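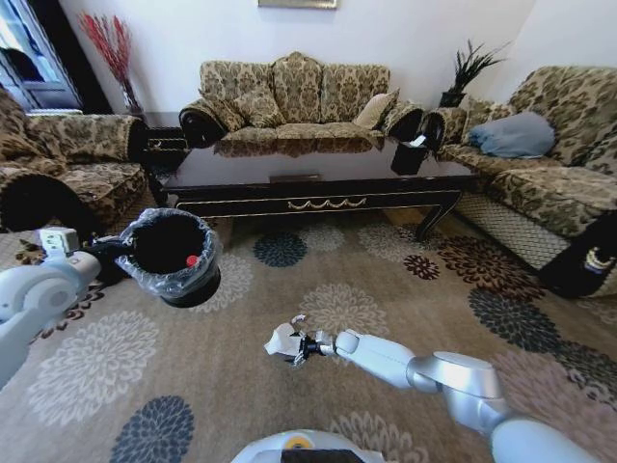 Ívar Kvaran wrote back on the last update that he'd rather hear about the sitting room than the budget, so okay — sitting room it is!

Print this page | E-mail this page

Posted in August by the house manager

The daily tidy is down to four jobs now (trash, tissues, cushions, carpet), and the liner gets folded well over the rim of the bin so it doesn't slide in. I love that flowery carpet, but it hides every crumb.
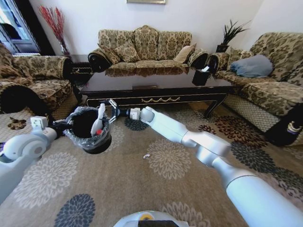 GRIMTHORPE, August — Spending so far is 2,396 out of the grant, mostly liners and carpet cleaning. We still need about 60 more for a spare bin, and I'll send the receipts with the next report.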